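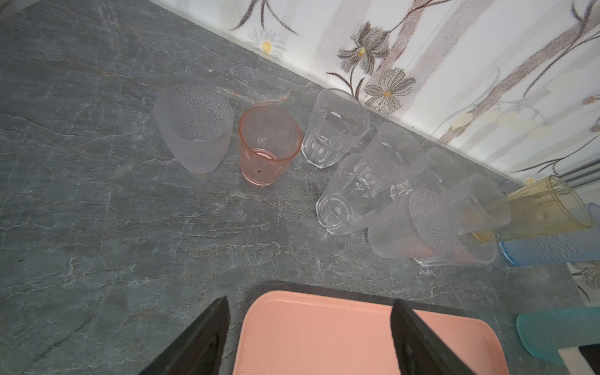
Mixed Cup Lot on the gray stone counter, salmon-pink tray in front

Lisamness Mixed Cup Lot
Item no. 326
Sold by: Druder Housewares, Lumanlan store and online
Page updated 12/8/24

Clear, frosted and colored drinking cups, sold as a mixed lot. No two lots the same. Good for a kids table, a break room, a rental kitchen, anywhere cups walk off and you don't want to cry about it.

WHATS IN THE MIX
Clear faceted - vertical panels around the lower half, plain band near the rim. The one people ask for.
Plain clear - no panels. Smaller than the faceted.
Frosted white, dotted - raised bumps you can feel, wider at the rim than the base.
Translucent pink - smooth sides, tapers down to a round bottom.
Translucent yellow - same idea, yellow.

Colors are see-through tints, not solid. Pink and yellow go in as they come, we can't do all pink. Please dont ask in the order notes, the warehouse doesn't read them. Call instead.

CONDITION
Two grades.
Grade 1: unused. Might have a shelf scuff.
Grade 2: used. Expect marks. Streaks or residue inside on some, the yellow shows it most. Small specks possible. Wash before use, all of them, both grades.

Cracked or chipped ones get pulled. If one slips thru, send us a photo within 6 days and we credit it.

SIZES
Vary by style. Plain clear is the small one. If you need exact ounces for a bar or daycare form, get the Taden single-style packs, those have the volume printed on the carton. We don't measure the mixed lots.

CARE
Hand wash, warm water, soft brush. A little dish soap on the dotted frosted ones, work it round the bumps, stuff sits in there. Dry upside down on a rack or towel. No microwave. No freezer. No boiling water straight from the kettle.
For streaks: white vinegar and water, half hour soak, rinse. Repeat if needed.
Don't stack while damp, they stick. If two do stick, cold water in the top one, warm around the bottom one, twist gently.

ORDERING
Ships in a plain carton, paper between layers. Up to 62 cups per carton, depends on the mix. Smaller orders packed by hand at the Lumanlan counter, ask for Cecilia Dankwa.
Pickup is free. Bring your order number and something to carry them in.
Tray not included. Trays are on their own page under Serving.

RETURNS
Grade 1, unwashed, in the carton: full refund.
Grade 2: store credit only.
Breakage in shipping is on us, keep the box til we've answered you.

CUSTOMER NOTES
"Second order. Faceted ones look nicer than the price. Got more frosted than I wanted but fine." - Sulastri Hidayat

"Would like a lot without the yellow. Otherwise ok, packed well."

STOCK
Grade 1 low, more due in May. Grade 2 plenty.
Questions on bulk or standing orders, use the contact form and put the item no. in the subject line.

See also: Taden single-style packs / Serving trays / Drying racks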